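## 4. Setting Up the Pick Bin

This section covers mounting the bin, checking clearance at the wall, and loading the first set of test objects. Complete Section 3 (arm base and cable routing) before you begin. Keep the arm powered down until step 9.

**Parts and tools**

- Sheet-metal bin, two compartments
- Spring clamps, one pair
- Flat sheet stock for the table, acrylic or similar, protective paper left on
- Painter's tape
- Tape measure and marker
- Test objects (see 4.2)

### 4.1 Mounting the bin

1. Clear the tabletop. Remove screws, zip tie ends, and chips left over from Section 3.
2. Lay the sheet stock on the table where the bin will sit. Tape it down at the corners.
3. Set the bin on the sheet with the large compartment at the front and the narrow one at the rear. The wall nearest the arm must be parallel to the arm base plate.
4. Fit one spring clamp on each side wall, close to the divider. Squeeze the handles fully open before placing the jaws. Do not slide a clamp along the wall while it is closed.
5. Push the bin by hand from each side. If it moves more than 5 mm, add tape along the bottom edge and test again.

**CAUTION:** The clamp handles stand above the wall. Mark both clamps as keep-out zones in the Clidivent config file before running any path that crosses the divider. The planner does not know they are there.

**Note:** The Lilville shop bin has a sloped divider. On a bin with a vertical divider, set `divider_slope` to 0 and skip the slope calibration in Section 5.

### 4.2 Loading test objects

6. Place all objects in the front compartment. Leave the rear compartment empty; it is the drop target.
7. Use a mixed set. At least one object should be soft, one shiny, and one see-through. A work glove, a crumpled wrapper, and an ear of corn have all been used on this build.
8. Put part of the set close together and leave open floor beside it. The first runs need both crowded and easy picks.

Keep objects under the weight limit for your finger set. The stock Rangel fingers are limited to 7 oz in this build. Heavier objects slip during the lift and can dent the floor of the bin.

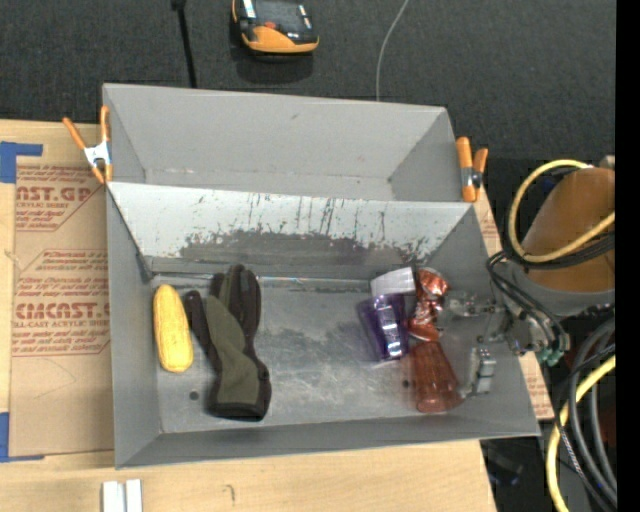
Does the camera need to be recalibrated every time the bin is taken off the table? Recalibrate only if the camera mount or the arm base has moved; for a bin that was lifted and set back, rerun `bin_locate` and accept the new corner values.

### 4.3 Wall clearance check

9. Stand clear of the arm and switch on the Zamis controller. Wait for the ready light.
10. Select manual mode and set speed to 5 percent.
11. Raise the gripper above the highest clamp handle, then move it over the wall nearest the arm.
12. Lower the gripper slowly. Stop when the fingertips are 23 mm above the floor.
13. Check the gap between the wall and the nearest fitting on the gripper. If a finger fits loosely in the gap with the arm stopped and motion disabled, clearance is good. If it does not, move the bin away from the arm and return to step 4.
14. Jog left and right across the front compartment. Watch the cable loops during the full travel. They must not catch on the wall or on a clamp.
15. Raise the gripper and save the position as `bin_home`.

**WARNING:** Disable motion before reaching into the bin. Manual mode limits speed but does not stop the arm from closing on a hand.

**Note:** Hoses that rub on the wall will wear through at the bend. If contact cannot be avoided, cover the top edge with split tubing and repeat steps 11 through 14.

### 4.4 Common problems

| Symptom | Likely cause | Action |
|---|---|---|
| Gripper stops above the object | Floor height set too high | Repeat step 12 and save again |
| Picks drift to one side | Bin has shifted | Check clamps, rerun `bin_locate` |
| Clear objects are skipped | Glare | Move the lamp, lower exposure |
| Fault at the divider | Clamp zone missing | Add the keep-out zone (4.1) |

Scratches and dark smudges on the metal can be picked up as false objects. Wipe the floor of the bin with a dry cloth, then capture a new background image with the bin empty. Reload the objects and go to Section 5.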